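Leave the Persimmon on the Desk

By Rodel Cruzado 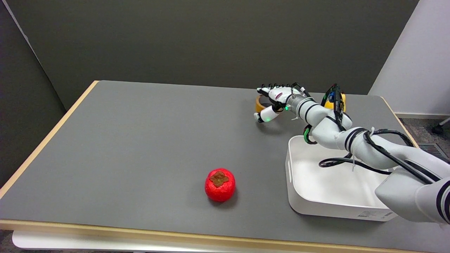
A red persimmon and a white tray on a gray tabletop.

I have worked in offices for most of my adult life, and I have come around to a small opinion that I will defend at some length. A desk should have one thing on it that will go bad if you ignore it.

Persimmons are my choice. I started bringing them in at Eltulgate, where I did billing on a floor with 97 desks, most of them gray. An apple works, but an apple will sit for weeks and look the same, and you stop seeing it. A persimmon asks for attention. If it is the pointed kind, you can't eat it until it is soft, and eating one a few days early is a mistake you make once. Your whole mouth dries up. So you wait, press it with a thumb in the morning, and wait again. The flat kind can be eaten firm, like an apple, and I keep those for people who don't like waiting.

My last two employers had clear desk rules. At Grelluven the policy ran to 6 pages, and food was on the second one. I understand the reasons for it. Crumbs get into keyboards, and fruit flies are real. I once left a pear in a drawer over a long break in May and I am not proud of what I came back to. But a whole fruit with its skin on makes no crumbs, and a drawer is the worst place for it. Put it out in the open where you will remember to eat it.

The usual answer is a fruit program. A company orders a delivery, someone sets it out in a bowl or a tray by the coffee machine, and everybody takes what they want. I have nothing against trays. A plain white plastic one with a handle hole in the side is easy to carry and easy to rinse, and a persimmon set down in a single layer won't get bruised by the one above it. Bowls are bad for soft fruit. The ones at the bottom always lose.

Still, shared fruit belongs to the room, and people treat it that way. They take the bananas first and leave the rest. At Castillo, the building I work in now, the monthly fruit order came to 885 dollars, and a good part of it went in the trash with the stickers still on. I would have spent less on it and dropped the rule against eating at your desk.

There is also the matter of color. Office furniture makers seem to have settled on gray, white and pale wood, and I don't mind it. Gray is restful and doesn't show dust. But it is a lot of gray by three in the afternoon, and one red fruit does more for a table than the framed prints in the hallway.

My mother is 91 and keeps persimmons on the windowsill over her sink, leaf side down. I keep mine leaf side up, so they don't roll as much - she says that's wrong, and they ripen fine either way.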